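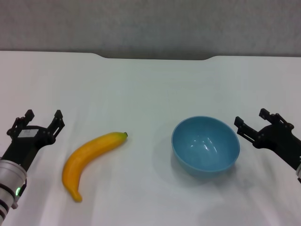
I have been meaning to write about the walk to Sarbridge for weeks, and now that the clocks are about to change I had better get on with it before I forget which bits were lovely and which bits were just mud.

Oct 21, 2024

So, the old railway path! It runs from the back of the station car park at Clillovine all the way to Sarbridge, and I had lived near it for years without doing more than the first ten minutes. You go down a ramp that smells of wet leaves, past a row of allotments, and then the hedges close over your head and you are on the old trackbed with nothing to do but walk. I love a flat path. I know hills are supposed to be the point of walking, and I do like a view, but on a flat path I can think, or sing, or eat a sandwich without stopping.

I set off just after eight with a flask, a spare pair of socks and a library book I never opened. The first stretch was all blackbirds and cobwebs. Somebody has put the old mile markers back up, painted white with black figures, and the one by the first bridge says 81, which I take to be the distance to wherever the line once ended. It gave me quite a thrill to think of people sitting in a carriage with another 81 miles to go and a rug over their knees.

After the bridge the path goes into a cutting, and this was my favourite part of the whole day. The sides are thick with hart's tongue fern and it is a good deal cooler than up top, with water trickling down somewhere you can never quite see. I stood there for ages. There was a wren making a noise far too large for it, and a robin that followed me from post to post (I think it was hoping I would kick up some worms, and I am sorry to say I walked too tidily). If you go, do go slowly through here, and put your gloves on before you get to it.

Then you come out into the open and there are the fields, and the river off to the left, and on a clear day the water tower. It was not a clear day. It was that soft, milky sort of October weather where everything further off than a cow has gone pale, and I was perfectly happy with it.

A word about food, as I always seem to get asked. I am a great believer in taking more than you need. I had cheese and pickle sandwiches, a slab of ginger cake wrapped in foil, two apples and a banana, and I ate the banana first because they do not travel well in a rucksack and I have learned that lesson in more than one lining. The cake I kept for the halfway bench. It faces the wrong way, with its back to the river, but it is out of the wind and wide enough to lie down on if you fold your coat up.

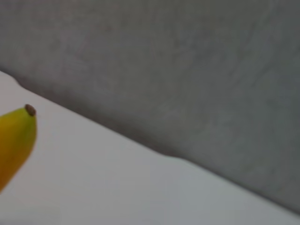 From the bench it is an easy hour and a bit to the viaduct. It is nearly 200 feet long, much smaller than I had pictured, and you hardly notice you are on it until the trees drop away on both sides. There are 25 little drainage holes along the foot of the parapet on the upstream side. I know this because a leaflet I picked up in Sarbridge told me so, along with the date of every repair, and I read the whole thing on the bus home with real pleasure. Whoever wrote it was clearly having a wonderful time.

The last two miles are the muddy ones. The path dips where a bridge was taken out, and the water sits in the bottom of the dip and waits for you. I went round by the fence, holding on to the wire, and still got one boot in over the ankle. Hence the spare socks, and three cheers for the spare socks! There is a stile just afterwards where you can sit and change them.

Sarbridge itself is a treat. You come in behind the church and down a lane of brick cottages, and at the bottom is the Okabe, a tiny tea room with steamed-up windows and five tables. I had a pot of tea and a toasted teacake and then, after a short struggle, a second toasted teacake. They do proper butter, in a dish, and leave you to it. Across the road is Brunier, the secondhand bookshop, which has a whole back room of maps and railway books and a chair by the heater. I came out with a 1950s timetable with our line in it and a field guide to ferns, so that I can be more precise about the cutting next time.

The 108 bus goes from outside the bookshop and drops you back at the station. Check the times before you set out, as there is a long gap in the middle of the afternoon and I only caught mine by trotting.

I want to do it again in the frost, and then once more in April when the primroses are out on the cutting. I might try it from the Sarbridge end, too, so that the mud comes early and the cake comes late. If anyone knows whether the side path down to the river by the viaduct is open again, please leave a comment, because there was a gate across it and I could not make out the sign.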